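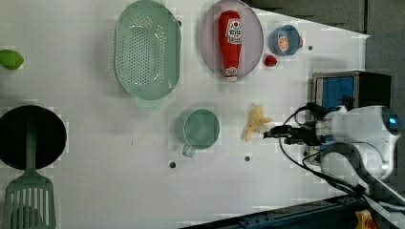
The reply from the upstairs workshop came in while I was still rinsing jars, and it was that the walnut ink would never stop moulding as long as I kept topping up the old batch with the new. I had half suspected as much. They said to start again from clean husks, keep the two lots well apart, and put a couple of cloves in each bottle, which is what their own teacher used to do.

March, a little after two in the afternoon

So, a fresh start on the brown ink. I weighed out 200 grams of the dried husks from the Pelen sack (the last of it, somebody please order more) and covered them with 2000 ml of rainwater from the butt. I did mean to use the filtered water this time, but the jug was being used for the size, and I have never been able to see much difference on the page anyway. It smelt as it always does, something between a wet garden and a tea caddy, and I am afraid I rather like it.

Brought it up slowly on the small ring and held it just under a simmer. Last time I let it boil and there was a scum that took two goes through the muslin to get rid of, so I stood over it like a hen for the first half hour and then trusted it a bit more. Topped up once. By the time I took it off it had come down by nearly half and was a good dark colour on the back of the spoon, with a reddish edge where it ran thin.

Strained through muslin, then through a coffee filter, which took an age. If anyone has a better way of doing the second straining I would be very glad to hear it. I split what came through into 11 small bottles and left the rest in the big jar with the blue lid.

Gum arabic next. Bottles 1 to 4 have none, 5 to 8 have a small spoon each, and 9 to 11 have two. Cloves in all the even numbers. I know that makes the comparison a bit lopsided for the last three, but I had only thought of it after filling them and didn't want to pour one away.

Tried them all on offcuts of the Koech laid and on the Grititano, which is the heavier one with the soft surface. With no gum the ink feathers badly on the Grititano, little whiskers all along the downstrokes, though it sits quite nicely on the Koech. One spoon is much better on both. Two spoons gives a lovely shine but it drags, and my old pointed nib clogged before I had got to the end of the alphabet. The broad nib didn't mind at all.

Strips are pegged up on the line by the window, with half of each one under card so we can see how they fade. Please don't move them, even if the blind is a nuisance - it is fine where it is.

The old batch is marked OLD in pencil and is on the bottom shelf. I've skimmed it and will use it up on wrapping paper.

Still to do: the iron version, when the Bulta order comes (they are saying 29 days now, goodness knows why). Look at the cloves and no cloves again before then, and wash the muslin properly, not just a rinse.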